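3.2 Évaluation du kit Flastero

Le kit Flastero, vendu 1 459 euros par Putach, comprend une pince à deux doigts, une caméra de poignet et le logiciel Prurnamex. Nous l'avons testé en février sur des objets souples et plats, que la fiche technique donne comme pris en charge.
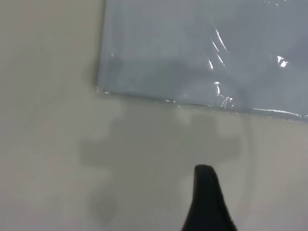 Le réglage d'usine de la hauteur d'approche convient aux boîtes rigides. Pour les emballages en plastique, il a fallu l'abaisser de 6 mm et réduire la vitesse. Les reflets gênent aussi la détection des bords : Prurnamex propose un filtre, mal documenté. Shona Merrick, notre tutrice, nous a conseillé de fixer l'exposition à la main.

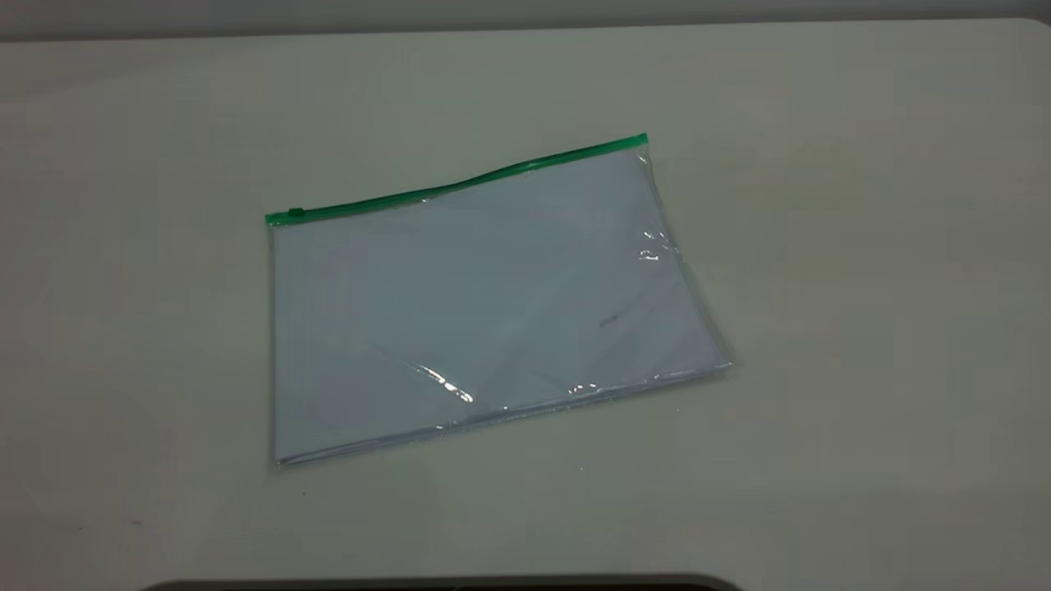
Figure 9 : pochette transparente à glissière verte contenant des feuilles, posée sur la table.

Le kit concurrent de Sin coûte 1 369 euros, sans caméra. Nous gardons Flastero pour la suite du projet.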